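June, late, kitchen rig

I have to write this down while my hands still remember it. Stickers! I spent the whole day on stickers, and it was the best day I've had since I started at Wustivness.

The job was glass bottles. Each one gets an orange seal strip on it beforehand, the kind that goes on takeout food, and the task is to get the strip peeled off with the gripper. Then there are the ones with corks, which are their own adventure. I don't program any of it. I hold the controls, I watch the wrist view, and I do the job over and over so that Kunard (the arm, named before I got there) has something decent to learn from. Batch 2108 was mine from start to finish.

The first hour was terrible. A strip stuck flat to glass has no edge to speak of, and what my own thumbnail would do in a second I had to do with two stiff black fingers and no feeling in them at all. I kept closing too early and pinching air. Then I kept closing too late and shoving the bottle across the table. I went to bed last night thinking I was good at this, because the cup and spoon tasks went so well, and by ten in the morning I was muttering at a bottle.

What fixed it was slowing down before the grab and not during it. I'd been rushing in and then getting careful, and by then I was already in the wrong place. Now I stop a little short, line the tips up with the corner of the strip, look at it for a breath, and only then go in. After that, the pull is all about the angle. If I go straight back, the bottle wants to come too. If I go up and a bit to one side, the strip folds over on itself and comes away so nicely that I said "oh!" out loud the first time, to an empty room.

I saved a few stills from the wrist view because I want to remember how close we get. 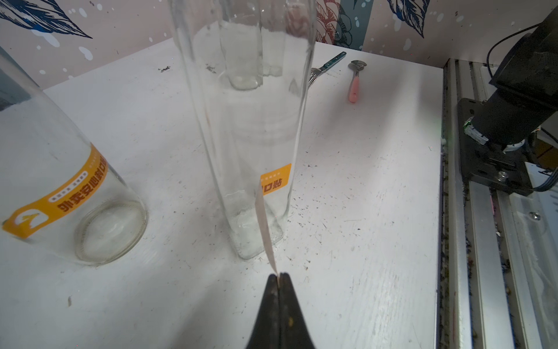
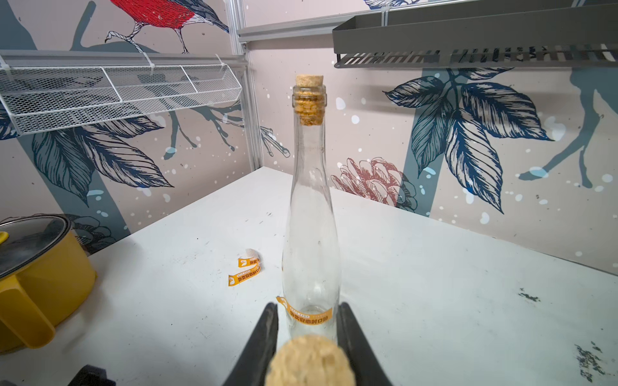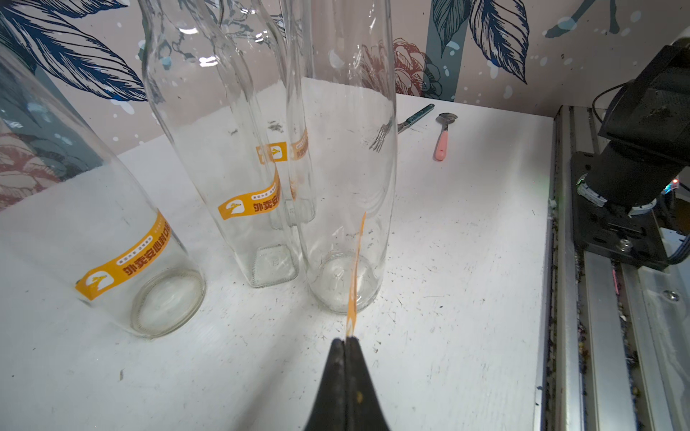 Kunard on bottle duty: strips in the first and last, cork in the middle one.

I love the view from down there. After a while I forget I'm sitting in a chair with my elbows on a desk, and the table is just the place where I am. The wallpaper turns into a forest. I know those big navy leaves better than I know the plants in my own apartment (which could use some water, note to self).

Corks are a different sort of hard. They're round and crumbly-looking and I have to judge the squeeze entirely by eye. I did a set of them after lunch and threw out the first few because I'd fumbled and regripped so many times that I wouldn't want anyone learning from me, human or otherwise. The instructions from the Irska side say a small correction is fine to keep, even useful, and a long muddle isn't. I think I have a feel for the difference now. If I can say what I was trying to do at every moment, it stays in. If I was just hoping, it goes.

Total for the day: 103 peels kept. I was aiming for 30 by lunch and was well short, and then the afternoon simply flew. My right shoulder is telling me about it. I have to remember to drop my arm between takes, I hold it up in the air like I'm about to conduct an orchestra.

One thing I want to ask tomorrow. Glass behind glass is a mess to look at. When two or three bottles line up, everything behind them bends, and I can't always tell which bottle an orange patch belongs to until I move the arm a little to check. I do that little sideways peek without thinking now. Does Kunard pick up on the peek too, or does it only copy the reach? I hope it gets the peek. It would make me so happy to see the arm do that by itself, lean over a bit and have a look before going in.

The trial run is at 2 tomorrow, with the Jacquet setup on the same task, so I might get to watch the first attempts with nobody on the controls. I'm not expecting much on day one. Even if it only stops in the right spot, just short of the corner, I'll know where it got that from!

Bring: wrist brace, the good cushion, an apple. Water the plants.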